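Section 4: Laying Out and Caring for Shoe Shells

This section applies to the Niven two-tier bench supplied by Skornholm. Read it in full before placing shells on the upper surface.

4.1 Preparing the surface

1. Wipe the upper surface with a damp cloth and let it dry.
2. Brush dust from moulded parts, working along any grooves and under raised rims.

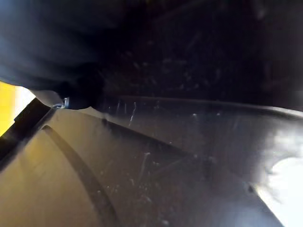
Note: Fine scratches do not affect use. Do not apply coloured polish, as it may transfer to fabric.

4.2 Placing the shells

3. Take each shell by the heel and lay it on its side, opening upward, toe to the back of the bench.
4. Continue in a single row. Keep the lower shelf clear until the row is complete.
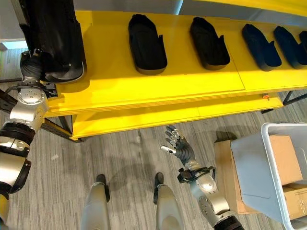
5. Check that every shell is stable before leaving the bench.

Caution: Dark shells fade in prolonged direct sun. Draw the blind if the bench is to stand loaded through the afternoon.

4.3 Textiles and clear containers

6. Shake out black fabric away from the bench — lint settles quickly on dark colours.
7. Fold any loose edge inside the rim of the container.

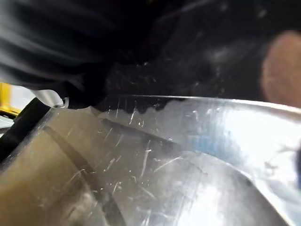 8. Replace a container if its wall is cracked. Quote part 1094 when ordering.

Enquiries regarding this section should be directed to Nour Zoubi.

Related sections
Section 2: Assembling the Bench
Flevach Container Care
Replacement Parts and Colours

© Skornholm | Contact us | Back to top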